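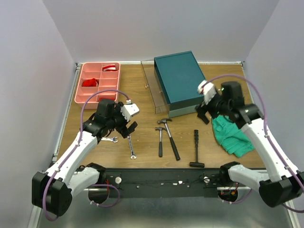 Two arms, two hammers and a pair of wrenches: the tool-sorting bench at Slanina, with a green cloth waiting its turn on the right.

The Price of the Arm Is the Small Number

Every equipment budget for a small robotics shop begins with the same line, and it is always the most carefully researched line on the sheet. Someone has compared the arms. Someone has read the payload figures aloud in a meeting. The number goes in the top row, in bold, and everyone feels that the hard part is over.

Then the table arrives.

Slanina, a contract outfit that teaches machines to put workshop clutter where it belongs, planned its first two-armed bench last February. The arms were quoted, approved and ordered before lunch. The budget for everything else was a row marked "misc," to which the planners had generously assigned $2000. It was gone in 13 days.

Part of it went to walls. A bench in an open room picks up every passing shirt and every change in the afternoon light, so the work surface got plain lavender-gray panels on three sides. Panels need something to hold on to, and so there was metal rail. Rail needs brackets. Brackets come in bags of 50 when you need a few, and in bags of a few when you need 50.

Then there were cables. The purple ones that loop over each arm had to be long enough for the full reach, with slack, and the first set had been measured with the arms at rest. Arms at rest are very economical with cable. The second set was bought by someone holding an arm out straight and swearing at it.

The bench's current job is tools and cloth. The tools are real ones, claw hammers and wrenches, and they were the one purchase that came in under estimate. A hammer turns out to be a fine thing to budget for. It has a price, you pay it, and it never asks for a license renewal. The pink organizer tray was cheaper still, and has since outlasted two rounds of software.

Cloth was harder. Slanina had put down a token sum for rags, on the theory that a rag is what you have left when you've stopped spending money on a shirt. But a wrench is the same wrench every morning, and a crumpled cloth is a new object each time it lands. The cost showed up in hours -- setting out, resetting, setting out again -- and hours had their own row, which had been filled in by a person thinking about wrenches.

Munik, which runs a similar line of benches two towns over, does its planning in the opposite order, and is a little smug about it. The shop lays out the task with borrowed objects on an ordinary table, has people do it by hand for a week, and writes down everything anybody reaches for. The arms are priced last. Its planners say the exercise has talked them out of a purchase more than once, including a rotating table that everyone had wanted very badly and could find no use for.

Leasing is the other temptation. Zidosico, a broker in used automation gear, will rent a pair of arms by the quarter, and for a trial project the math can be kind. Read the page about return condition, though. A bench in daily use collects scuffs, stray bits of wire and a fine layer of crumbs from its own consumables, and the contract will have views on all of them.

Fistlow, a maker of bench frames, offers a planning worksheet that asks for 8 separate figures before it gets to the arm. Slanina filled one out for its second bench. Grippers are now split from arms, and wear parts from grippers. Floor space has a cost per month. There's a line for the person who resets the table, and it's larger than the line for the table.

The second bench has been approved. The arms are on order, the brackets are already in a drawer, and "misc" is still on the sheet, at twice what it was.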